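Ticket 1681 · Recogida de ejemplos con pinza de mano · Proyecto Budodari
Estado: abierto, a la espera de confirmación
Abierto por: Veronika Egger
Asignado a: Yoshinori Katayama

Veronika, lunes, 29 de septiembre de 2025, 9:12
Hola, Yoshinori, y perdona que empiece la semana dándote trabajo. Al pasar por Ploveo los episodios de la tarea de agarre me han salido muchos rechazados con el aviso «trayectoria discontinua». La mano derecha casi siempre sale bien, pero la izquierda pega un salto de varios centímetros justo al cerrar los dedos, y claro, así no hay quien entrene nada. He recalibrado las dos pinzas, he reiniciado el servicio y hasta he cambiado el cable. Sigue igual. Te dejo el registro en la carpeta Anden.

Yoshinori, 10:40
Buenos días, Veronika, y nada que perdonar, que con un registro tan bien ordenado da gusto. He mirado 9 episodios rechazados y en 7 el salto coincide con un cambio de exposición. Yo creo que el seguimiento pierde las referencias cuando la pinza se inclina mucho hacia el techo y las lámparas se meten en la imagen. ¿Puedes decirme si la exposición está en automático? Me suena que en enero la dejamos fija, pero la actualización del firmware Leitner pudo devolverla a su valor de fábrica.

Veronika, 11:25
Pues sí, estaba en automático, ¡qué ojo tienes! La he fijado en 3000 microsegundos y he repetido una tanda corta con la misma persona y los mismos objetos. Mejora bastante, aunque todavía cae algún episodio cuando se levanta la pinza deprisa después de coger la pieza.
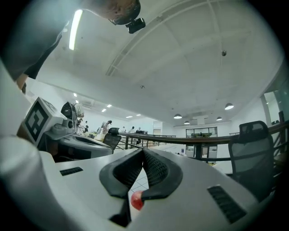 También he probado a bajar el ritmo, dejando una pausa pequeña antes de cerrar los dedos y otra después, y con eso las curvas de apertura quedan mucho más limpias. Lo que no tengo claro es si nos conviene enseñarle al modelo tanta pausa, porque luego en la ejecución se nos queda pensando delante del objeto, como ya nos pasó con la tarea de los vasos.

Yoshinori, 12:03
Tienes razón con lo de las pausas. Deja solo la primera y yo recorto el tramo quieto en el preprocesado, que es un cambio de un par de líneas. No borres los episodios rechazados, por favor, quiero probar con ellos el filtro nuevo. Y cuando puedas, graba otra tanda con la exposición fija en las dos pinzas y me la subes a Anden.

Veronika, 12:10
Hecho lo de la exposición en las dos. Grabo después de comer y te escribo por aquí.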